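Karlijn Dewulf
I make the snack bags for our building's kids' table every November and every year someone asks how I do it. Posting the whole thing in one place so I can link to it next time. Long thread.

Karlijn Dewulf
Background: 62 kids signed up this time. They come through the lobby at four, they get a bag each, they eat most of it on the stairs. I live in 3, which is the ground floor, so the job came to me the year I moved in and has stayed.

Karlijn Dewulf
Budget first. I get a fixed amount from the building fund and I don't go over it. Bags come out of the same money as the food, so expensive bags mean fewer cookies. I have tried cellophane with ribbon. It looks good and takes forever, and small kids can't untie a knot.

Karlijn Dewulf
Paper bags were two years ago. Butter came through the bottoms overnight. Also the parents want to see what's in there before the kid eats it, and with paper they open every single one at the table and the line stops.

Karlijn Dewulf
So now it's clear zip bags, small size, the kind with a white panel you can write on. I get them at Horrocks on the corner of Undcombe Road. The box says Henora. I have no opinion about Henora beyond the zippers closing properly.

Karlijn Dewulf
Somebody will ask about waste. I ask for the bags back. There's a bucket by the mailboxes and a fair number come home to it. I wash them in the sink and hang them over wooden spoons. They get used for screws, buttons, seeds, whatever. I don't put food in them a second time.

Karlijn Dewulf
What goes in: one plain butter biscuit, one or two ridged crackers, a fish cracker, something star-shaped, and if there's money left a small sealed snack for later. That's the list. It has been more or less the same list since I started and I have had no complaints from anyone under ten.

Karlijn Dewulf
No nuts. No chocolate either, because of the stairwell carpet. I keep the original packaging for everything until the day is over, so if a parent wants to read the ingredients I can hand them the actual packet.

Karlijn Dewulf
Kids with allergies get a bag packed first, on a clean table, before anything else is opened. I write the name on the white panel and those go in a separate box in my hallway. I don't mix this up with the main packing and I don't let anyone help with it.

Karlijn Dewulf
Timing. I pack the night before, after dinner. Mornings are too rushed and two nights before is too early - the crackers go soft even with the zipper shut. I tested this with one bag on top of the fridge. Soft by the second evening.

Karlijn Dewulf
Setup is the kitchen table with a cloth on it. Crumbs stay on the cloth and I shake the whole thing out the back door at the end. If you pack on a bare table you'll be wiping it for a week.

Karlijn Dewulf
Use trays. I used to pour things into bowls, but everything at the bottom of a bowl gets crushed by your hand going in. On a tray you can see which ones are broken and pull them out. Broken ones go on a plate for whoever is packing.

Karlijn Dewulf
Order matters a bit. Biscuit first, flat against the side of the bag. It's the biggest thing and it keeps the bag stiff while you put in the rest. Then crackers, then the star last, on top, because the points snap off if anything lands on them.

Karlijn Dewulf
Someone at Cledamik (the party store) told me to fold the mouth of each bag back like a cuff before filling. I tried it. It's good for big bags. On the small ones it bends the zipper and then you have to run your nail along it three times to get it to catch. I stopped.

Karlijn Dewulf

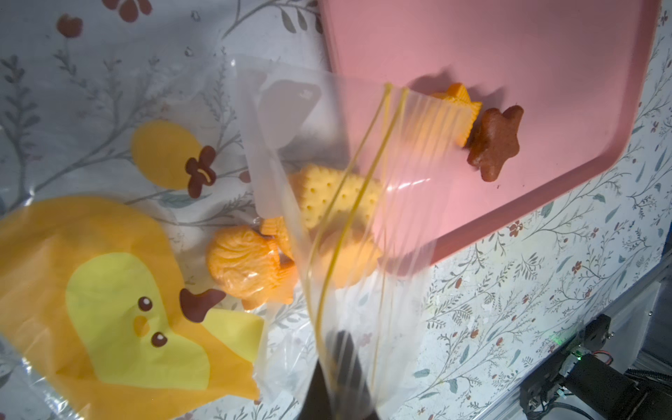

The biscuit is the piece I'm picky about. It has to slide in without you forcing the opening, so take one bag to the store and hold it against the packet before you buy. Mine are the pale yellow rectangular ones with scalloped edges and rows of little holes, and you can see those holes right through the plastic, which is all the parents at the front of the line need. The stars are the brown ones on the pink tray. The snack bag with the chick face is the first thing the little kids look for.

Karlijn Dewulf
Closing. Press the air out with your palm, gently, then run two fingers along the zipper from one end to the other. Then do it again. Half the trouble I've had over the years was a zipper that looked shut and wasn't.

Karlijn Dewulf
Don't squeeze all the air out. A little bit left in works as padding. I learned that from a year when I pressed them completely flat and stacked them, and the bottom layer was mostly powder.

Karlijn Dewulf
Store them standing up in a shoebox, like files. One row per box, lid off, somewhere cool. Mine go in the hallway next to the coats. Not on the floor if you have a dog. I don't, but my sister visited with hers once and we were repacking at 11 at night.

Karlijn Dewulf
Costs, since two people have already asked in my messages: I keep the receipts in an envelope and the building office has copies. I'm not going to post prices here. They change every year and then people argue with me about last year's.

Karlijn Dewulf
For anyone doing this for a school and not one building - the school over the road did 735 bags last spring and used an assembly line in the gym. One person per item. I asked if they would do it the same way again and they said yes, but with more tables.

Karlijn Dewulf
Leftovers: loose crackers go in a jar and I eat them with soup. Extra sealed snacks go in the basket by the laundry room with a note. They are usually gone by the next morning.

Karlijn Dewulf
Adding one thing I forgot. Write on the white panel before you fill the bag. Once there's a biscuit behind it the pen goes bumpy and the ink smears. Ballpoint doesn't take at all. Use a permanent marker, fine tip.

Karlijn Dewulf
Pickup is from four in the lobby as usual. If your kid isn't on the list, message me tonight and I'll pack a few more. Bucket for the empties is already out.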